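Caring for Dark Twill

Black cotton twill shows lint, crease lines and seam shine sooner than any other cloth in the house. Most of it comes from handling before the item reaches the shelf.

Check the piece on a pale surface under a single lamp. Run the seams through two fingers and look along the weave, where the diagonal makes loose fibers easy to find.

Lift lint with tape pressed flat and pulled straight up. Brushing drives it into the twill. Pinch the cloth at a seam and let the rest hang; creases that drop out within 20 seconds need no iron. 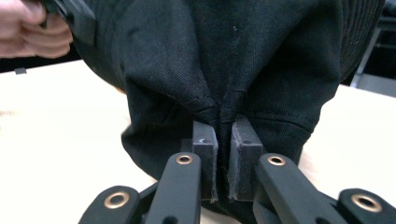

Noelia Bustamante writes that tape leaves residue on her older pieces, and that a damp rubber glove wiped in one direction picks up the same lint without it. She does this before washing and again after drying.

The glove method works on smooth twill. On brushed twill it raises the nap – test inside a hem first.

Wash inside out at 90 °F or below, with the spin reduced. Shake out and dry flat, away from sun. Press from the reverse through a cotton cloth. Seams get the tip of the iron only.

Sort on a cleared wood tabletop and set soft items down in their own shape, crown or fold upward. Wire forms and shade frames go to the opposite side, as a rod end will pull a thread.

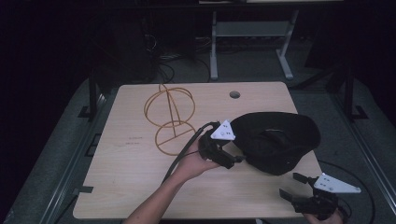
Leave 11 inches between the cloth and anything with a bare metal end. Shelve folded pieces seam side down – no more than four to a stack – and refold in November.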